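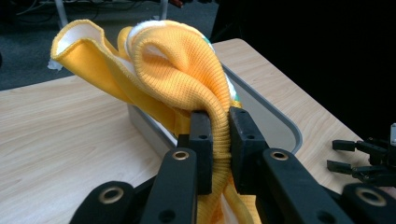

Section 4: Setting up your Hunik 1389 garment steamer

Okay, box is open, packing foam is everywhere, and you want to steam something! I wrote this part the way I'd set mine up at home, so go at your own pace.

1. Slide the pole into the base until it clicks. Mine took a good shove the first time (the click is louder than you'd expect).

2. Fill the tank to the MAX line with cold tap water. Don't add scent, starch or vinegar.

3. Put the tank back on the base and push down on both sides.

4. Hang the hose on its hook with no kinks in it, then plug the steamer straight into the wall. I'd skip the extension cord.

5. Turn the dial to Low and wait for the green light. Point the head away from you and let the first bit of steam go before you bring it near any clothes.

CAUTION: Steam burns, and fast. Keep your free hand out of the way and never steam anything while someone is wearing it, even just a collar.

6. For knits, hold the head a finger's width off the fabric and let the steam drift in. Pressing flattens the ribs, and I've ruined a cuff or two that way. Lay the piece flat afterward until it's fully dry.

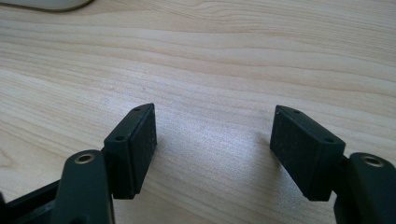
One reader wrote in that step 5 left her with drips on a silk blouse, and that waiting a full minute after the green light cured it. I tried it and I'm a convert, so give it the minute.

NOTE: If the light blinks red, the tank isn't seated. Go back to step 3. Still blinking? The replacement seal is part 494, and you can order it from the Issa parts page.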